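Plalleveck tool library opens second branch in old bakery

Plalleveck's tool library has a second home! The new branch opened this month in the former bakery on the north side of town, and by closing time on the first morning 142 items had gone out the door, from hand sanders to a post-hole digger that already has a waiting list.

The idea is the same as at the original branch behind the fire station. Anyone who lives in town can join, borrow up to three items at a time and keep them for 21 days. Membership is free for people under 18 and for anyone who donates a working tool in good shape. Everybody else pays a small yearly fee, which goes to blades, batteries and repairs.

And there is plenty to borrow. The new branch started with 155 items on its shelves, many of them given by Kosen, the hardware store that closed its Plalleveck shop last winter and let the library pick through what was left in the back room. Garden tools went fastest. The pressure washers were gone before nine, and so was every single wheelbarrow (a big loss for anyone who slept in). A few late arrivals went home with a paint roller and a place in line, and seemed pretty happy about it.

The bakery sat empty for years, and plenty of people who dropped by wanted to talk about the cinnamon rolls as much as the drills. The long front counter is still there and is now the checkout desk. The bread racks hold clamps, levels and extension cords, and the old price board over the register lists opening hours and what's due back this week. 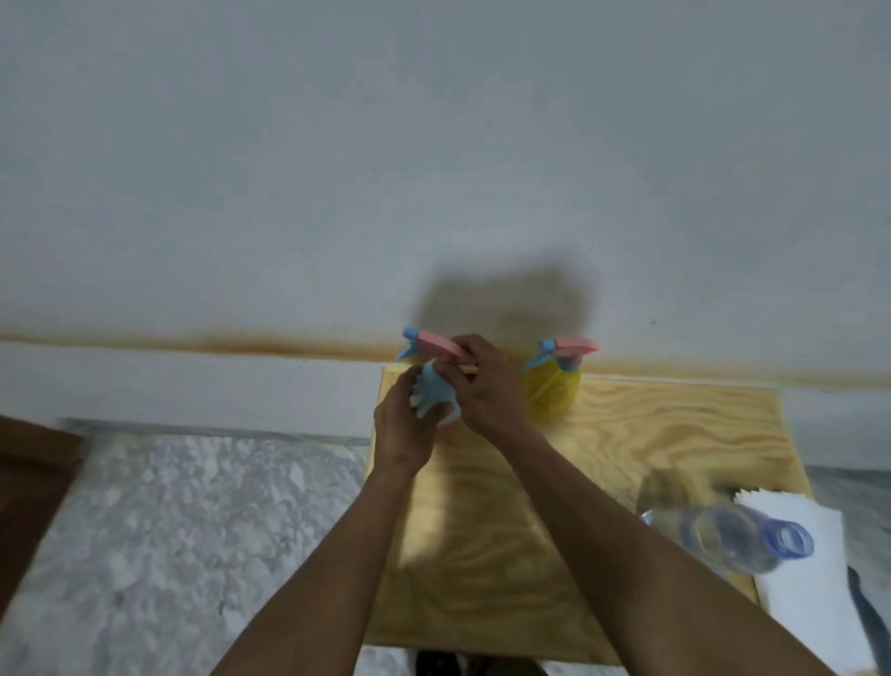 Can you borrow from one branch and return to the other?

Any item can go back to either branch during opening hours, as long as it's clean and has all its parts.

A shared catalog makes that possible. It runs on Simum, a lending program the library switched to in the spring, and it shows which branch has an item and when it's due back. Members can reserve from home and get a text message when their turn comes up. Those who'd like to do it the old way can still call the desk or leave a note in the box by the door.

Classes are coming too, and they look like a lot of fun. The first one covers sharpening: kitchen knives, garden shears and mower blades, with people asked to bring one dull thing from home. After that comes a session on fixing leaky faucets, then one on patching drywall, and a beginners' evening on using a drill that had more names on the sign-up sheet than chairs by noon on opening day. A second evening has been added.

The neighboring town of Xolalpa has been watching closely. Its residents can't join yet, but the two towns are talking about a shared card, and a group there has started collecting tools in the hope of opening a small library of its own next year.

The new branch is open mornings from 8 to noon and again from 4 to 7 in the afternoon. Donations are taken at the side door. Ladders, hand tools and garden gear are all welcome, and the wish list at the desk has wheelbarrows at the very top. Gas cans, chainsaws and anything with a frayed cord can't be accepted.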